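# Table Five

The first week, Annick Vasseur took the grippers off every chance she got. They left her wrists sore, and she didn't like the cables. By the second week she had stopped noticing. You squeezed the trigger, the jaw closed, you moved the thing where it had to go, and you let go.

The work was groceries. Something soft and printed, something to go in a tray, and then again with the parts moved. 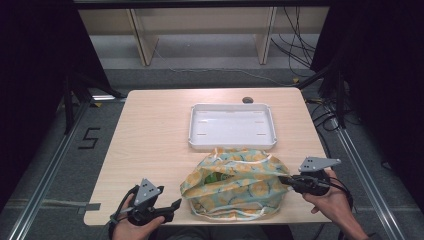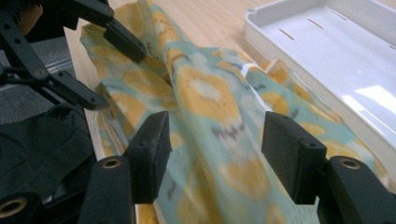
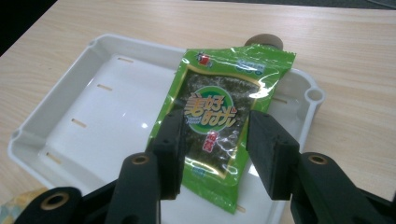 She had been a packer at Cundex for most of her working life. The warehouse stood outside Tiltesitz, between the rail yard and a field that flooded. In spring Cundex signed with a company called Rebelo, and Rebelo put up black curtains at the end of the packing hall and asked for people with good hands.

"It's the same pay," the supervisor told her. "You sit down."

"What happens to my line?"

"Your line's fine for now."

So she sat down. The target was 40 good runs before lunch and as many as you could manage after it. A run was good if nothing got dropped and you didn't stop in the middle to think. If you dropped something, you pressed the pedal and started over. The young man from Rebelo who sat outside the curtain said a pause confused the machine. He was polite about it.

The machine was in the old returns room. It was an arm on a post with two black fingers like the ones she wore, and it had come with a long model number that everybody on the floor had given up on. They called it Porker, after the way it had gone at a carton of hot dog buns on its first day. It was better now. On her breaks Annick sometimes stood at the door and watched it pack.

Lanying Fan was usually there already. Lanying had the next line over from Annick's old one and had turned down the curtain job.

"It does your thing," Lanying said one afternoon.

"What thing?"

"With the bag. Watch."

Porker reached for a bag, took hold of the edge, and gave it a short pull to the side before lifting. It set the bag down, took the next one, and gave that one the same short pull.

"You do that," Lanying said. "You always did that. It's to get the air out."

Annick had never thought of it as something she did. Her hands were in her sweater pockets. She moved one of them a little, sideways, and felt where the motion came from. Her first trainer had shown it to her, a woman who had retired and moved in with her son near the coast.

"There's no air in that one," she said. "It doesn't need it."

"Well, it doesn't know that."

Back at the table she tried leaving the pull out. She did 20 runs without it and dropped something in 4 of them, which was more than she had dropped all week. The young man put his head through the curtain and asked if she was tired. She said she was fine. After that she let her hands do it the way they wanted.

In July the schedule came out with Lanying's line on it and not Annick's. Where her line should have been there was a gray box that said *Cell 2*. The people from it had been moved, two to receiving and one to nights. Annick had a box to herself at the bottom of the sheet, and it said *Table 5, ongoing*.

She took it to the supervisor's office.

"How long is ongoing?"

"Rebelo wants glass next. Jars, bottles. Then eggs, I think." He turned the sheet around to look at it himself. "It's in their contract. I don't have a date."

"And after eggs?"

"I'd ask them," he said.

She didn't ask them. She went to the returns room, where Lanying had started working half her shift, clearing what Porker left. There was a counter on the wall now. It said 178, and while she stood there it added one.

"Is it slow?" Annick asked.

"It's slower than you. It doesn't go to lunch." Lanying picked a packet of crackers off the floor and put it in the tote. "It can't do anything if the bag's folded under. It just stands there. I have to come over and fix the corner."

"Nobody's had me do folded under."

"Are you going to tell them?"

Porker gave a bag its short pull and lifted it. Annick watched it go into the tote.

"They haven't asked," she said. She had six minutes left on her break, and she wanted coffee before the jars.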